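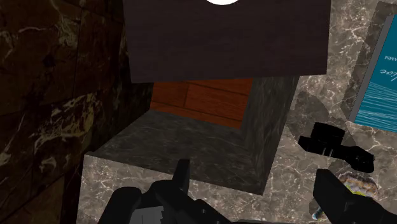
*Simulated counter, marble everywhere, book on the right. Gripper in frame.*

2023-08-30

Quick one, dinner's on. People keep asking me if the robots can do chores yet. Short answer: some. Sort of. Depends who set the table.

I've been running Cunitz (the sim kitchen thing, not the town) most evenings this month. Task is dumb on purpose. Pick up the small stuff, put it where it goes, leave the book alone. 112 tries so far, 56 good ones. So half. My toaster has a better record.

What goes wrong? Edges, mostly. Anything sitting close to something else. The arm comes down for the little thing and bumps its neighbor, then it's grabbing at where the little thing used to be. And dark on dark is a pain, a black object in shadow next to a black gripper, I have to squint at it myself. Busy stone doesn't help either, all those veins. I swapped in a plain gray counter for 15 of the runs and it did noticably better, which, fine, but people have ugly counters. My aunt's is worse than this one.

Also sim is not real. I know. Nodum had a demo up at Stustau last October, real arm, real dishes, and it took 2 minutes to put one mug on a shelf. Very careful. Very gentle. I'd have done the whole rack. But it did get the mug up there and the year before it coudn't, so.

Shop floor is a different story, same part, same spot, all day long. Charbonneau has bins like that and the arm there just goes. A kitchen is never the same twice.

Would I let one clear my counter? With the plastic cups, sure. Trying a slower approach speed next, will post the numbers. Pasta's boiling over, gotta run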